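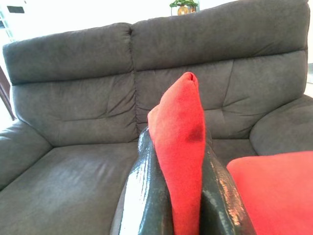

Déménagement longue distance : Siltus modifie le calcul des volumes et les délais de livraison

Le groupeur Siltus applique depuis juillet une nouvelle grille aux déménagements de particuliers entre la Belgique et le sud de la France. Le changement porte sur trois points : la méthode de cubage, le seuil du chargement partagé et la fenêtre de livraison garantie au contrat. Les devis signés avant l'entrée en vigueur de la grille restent soumis aux anciennes conditions.

Jusqu'ici, le volume était estimé à partir d'une liste déclarative remplie par le client, pièce par pièce, avec une valeur forfaitaire par type de meuble. L'écart entre volume déclaré et volume chargé était régularisé à la livraison, ce qui donnait lieu à des contestations. Le relevé est désormais effectué avant signature, soit sur place, soit par visite vidéo, au moyen du logiciel Horna. Le volume inscrit au contrat devient ferme. Aucune régularisation n'est possible tant que la liste des biens n'a pas été modifiée par le client.

Toute modification de la liste doit être transmise par écrit au plus tard 6 jours ouvrables avant l'enlèvement. Passé ce délai, les biens ajoutés ne sont chargés que si la place disponible le permet, au tarif du mètre cube supplémentaire. Les biens retirés ne donnent pas lieu à remboursement.

Le chargement partagé, dit groupage, est maintenu. Il reste réservé aux lots qui n'occupent pas un véhicule complet. Le client qui choisit cette formule accepte que ses biens transitent par un entrepôt intermédiaire, où ils peuvent être déchargés puis rechargés. Les lots sont filmés, étiquetés et séparés par des cloisons mobiles. Le supplément pour stockage est dû à partir du premier jour qui suit la fin de la fenêtre de livraison, et seulement si le retard est imputable au client - logement non disponible, clés non remises, absence de stationnement réservé.

La distance de portage incluse dans le prix de base est fixée à 60 mètres entre le véhicule et la porte du logement. Au-delà, ou lorsque la rue n'admet pas un porteur, une navette par petit véhicule est facturée séparément. Ce cas est fréquent dans les centres anciens, où l'accès est limité à certaines heures de la matinée. La demande d'autorisation de stationnement au départ comme à l'arrivée reste à la charge du client, sauf option souscrite au devis. Le recours à un monte-meubles doit être signalé lors du relevé de volume.

« La majorité des litiges que nous traitions concernait le cubage, pas la casse », indique Joris De Smet, responsable de l'exploitation chez Siltus. « Un volume ferme nous oblige à mieux relever au départ. Il oblige aussi le client à décider plus tôt de ce qu'il emporte. »

En matière d'assurance, la garantie de base couvre les dommages survenus pendant le transport et la manutention, avec une franchise de 250 euros par dossier. Les cartons emballés par le client ne sont couverts que si l'emballage extérieur porte une trace de choc constatée à la livraison. Les objets dont la valeur unitaire dépasse le plafond contractuel doivent figurer sur une déclaration séparée, jointe au contrat. Les réserves se notent sur la lettre de voiture, article par article ; la mention « sous réserve de déballage » n'est pas retenue.

Deux concurrents proposent des conditions voisines sur le même axe. Salska pratique déjà le volume ferme, mais sans visite vidéo, et impose un relevé sur place pour tout logement de plus de 2 chambres. Stefanou conserve la liste déclarative et admet un écart avant régularisation. Les deux entreprises n'ont pas annoncé de révision de leurs grilles.

Les conditions générales de Siltus sont remises avec chaque devis. Elles précisent que la date d'enlèvement n'est confirmée qu'après réception de l'acompte et que la fenêtre de livraison est communiquée au client par courriel, au plus tard la veille du chargement, à 18 heures.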